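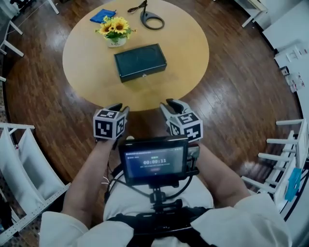
Satum Renovation Records

Satum is a table of home renovation jobs kept by Grovitz, a small design and build office. It holds 2,026 rows, one per room, covering kitchens, bathrooms, lofts and ground-floor extensions. The office used it for estimating before it was cleaned up for sharing.

Files

rooms.csv – the main table
trades.csv – hours per trade, joined on room_id
codes.txt – short list of room and finish codes

Both tables are UTF-8 with a header row. Dates are cut down to the month, so a job that started in April reads 04 in start_month. The year is not included.

Columns in rooms.csv

room_id – text, unique
room_type – code, see codes.txt
floor_area – square feet, whole numbers
ceiling_height – inches, blank if not measured
quote – dollars, before tax
final_cost – dollars, before tax
start_month – two digits
weeks_on_site – whole weeks, rounded up
changes – number of signed change orders

Where the rows come from

The older rows were typed in from paper job sheets. Newer ones were exported from Undden, the office's scheduling system. Dwight Carrier merged the two sets and fixed the room codes by hand. Where the paper sheet and the export disagreed on cost, the invoice total was used.

Cleaning

Jobs with a final cost under $1,000 were dropped, as most were repair visits. Client names, street addresses and free-text notes were removed. Quotes are left as written, including a few that look too low.

Known problems

Ceiling height is missing for 200 rooms, nearly all of them from the paper sheets. Open-plan kitchens are sometimes entered as one room and sometimes as two – check the area before comparing them. Plastering hours in trades.csv include painting on older jobs. Version 2 corrects the loft codes, so please don't mix it with the first release.

Use

The table suits rough cost comparisons and teaching. It should not be used to price a real job. All work was done in and near Chan, and labor rates elsewhere will differ.

Corrections can be sent to Dwight at the Grovitz office. Include the room_id and the column name.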